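Student project report: how a rise in sales tax reaches the shopper

October
By a second-year public finance student

For this project I looked at how a change in sales tax shows up in the prices people pay, using till receipts from three shops in the town of Naka.
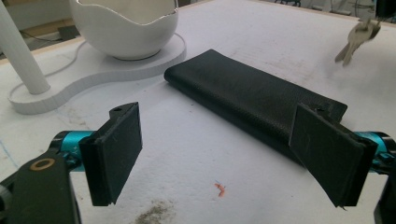 The town sits in the Lirel district, where the rate on packaged food went up by 6 points in spring. I collected 128 receipts before and after the change. Of these, 114 could be used - the rest were faded or had no itemised lines.

Prices did not all move together. The Tello supermarket passed on the full rise within a fortnight. The Ultero corner shop held bread and rice at the old price for two months, then put both up at once. The market stall does not charge the tax, but its prices for lentils and oil still went up.

I also gave a short questionnaire to shoppers and 59 people filled it in. Most knew that the rate had changed, but few could say which level of government had set it. Several blamed the district council, which has no say over it.

The main weakness is the short period covered. Fuel costs rose in the same months and I could not separate the two effects for oil. A longer run of receipts would help with this - I have kept the spreadsheet so that next year's group can add to it.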